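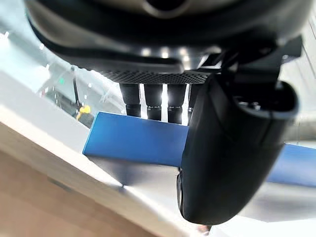 Setting up the Lurnow hand kit for a first pick test

The Lurnow brochure promises a working pick within 23 minutes of opening the box. Mine took a whole afternoon, so ignore that and go slowly.

1. Bolt the hand to the arm with the power off. The printed guide has you power up first, and I can't see why anyone would.

2. Update the controller before you calibrate. Mine arrived on build 416, which loses its calibration at every restart. Usent, who sell the kit, call this "known behaviour".

3. Run the finger routine twice. Write down both sets of numbers. If they differ, tighten the mount and start again.

4. Choose something flat and rigid for the first pick and lay it on a clear, level surface. Soft things can wait, whatever the advert shows.

5. Bring the hand down at the slowest speed and keep your own hand on the stop button. Auto approach is quicker -- it also drove mine into the table.

6. Repeat the pick until you're bored. Usent claim more than 1,000 picks without a miss, but Amparo Taipe asked them for the test log in January and is still waiting.

If step 3 keeps failing, send the hand back before the return period ends. The support line will suggest a paid service visit. Say no.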